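Home | Forums | Vinyl & Reissues | Search | Log in

Tramitz "Cold Kitchen" reissue – worth it or cash grab?

nikau_c
So Pirent Records finally put up the preorder for the Tramitz album. 300 copies, yellow vinyl, "remastered from the original tapes," plus 5 bonus tracks. I've wanted this on wax forever but I've been burned by this label before. Anyone know what tapes they're talking about? The drummer said in an old zine that the masters got thrown out when the studio closed.

zhuravel_z
He said a lot of things in that zine. He also said they were breaking up, and then they toured for two more years.

I ordered one. The original goes for stupid money and my copy skips all through side two.

hiss_and_hum
"Original tapes" on a Pirent sleeve means somebody found a CD. Look at the Janden reissue from October. Same sticker on the front, and it sounds exactly like the CD I've had in my car for years. I put them both on for a friend and he couldn't pick which was which.

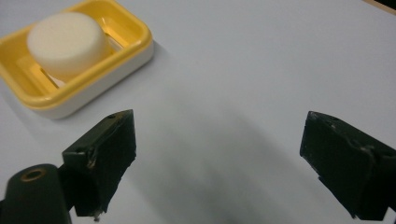

Soap dish yellow. The record is a bit more see-through.

nikau_c
Wait, you already have it?

hiss_and_hum
Test copy, from the guy who runs the distro table at Tymoshchuk. I've played it three times. The bass is louder and that's the remaster. If you turn the bass up on your old copy you can save yourself the postage.

myro_h
Disagree. I've heard the same test copy and the guitars are way clearer on "Bus Money" and "No Deposit." You can hear the second guitar, which was mud on the original. You can't get that from a tone knob. Did you play it on the same setup as the Janden one?

hiss_and_hum
Same setup, same needle. I went back after your post and listened to "Bus Money" again. Okay, there's a second guitar. I'm still not convinced it came off a tape. Anybody with software can pull that out now.

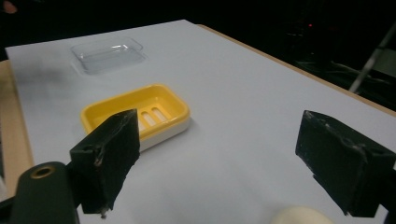 And the bonus tracks are nothing special. Two are from the split single, which everybody here owns. Two are practice room demos where the singer is in another room from the mic. The last one is the album version with a count-in stuck on the front. They're calling that "unreleased."

zhuravel_z
The count-in is unreleased, to be fair.

I like the demos. "Laundry Day" is faster and he sings the verse they cut later. I'd pay for that one alone, maybe not the full 20.

Kyrylo Dovhaniuk
I did the layout for the insert so take this with whatever salt you want. There is a tape. I've seen the box. Whether it's the master or a safety copy I can't tell you, I do folding paper and fonts. It had the song titles on it in marker and two of them were wrong.

hiss_and_hum
So it's "a tape" and the sticker says "the original tapes." See the problem?

Kyrylo Dovhaniuk
I didn't write the sticker.

thenmozhi_s
Can someone say if the lyrics are in the insert this time? The first press had half of them and a drawing of a dog.

Kyrylo Dovhaniuk
All 17 songs, demos included where I could make out the words. The dog is still there.

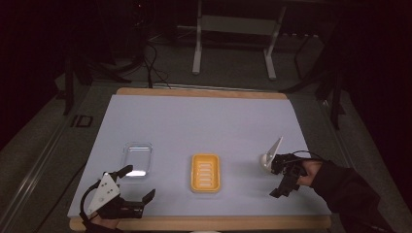

One correction before somebody else catches it – the recording year is wrong on the back cover. It's right on the label. I found out after it went to print and I'm still sore about it.

nikau_c
Okay, I'm leaning toward buying but I'm waiting for a regular copy to land with somebody here. Test copies prove nothing, the Janden one had a great test copy too and then half of them showed up off-center.

myro_h
Mine wasn't.

hiss_and_hum
Mine was. Took two emails and a month to get a new one, and that one was off-center the other way.

zhuravel_z
I'll report back when mine comes. If it skips in the same place as my old one I'm going to scream

Last updated: January 28, 2021

Recent topics
Janden reissue – off-center copies, post here
Best cheap needle for beat-up 7 inches
Tymoshchuk distro table, what's in stock
WTS: Tramitz split single, sleeve has writing
Tape trading, is anyone still doing it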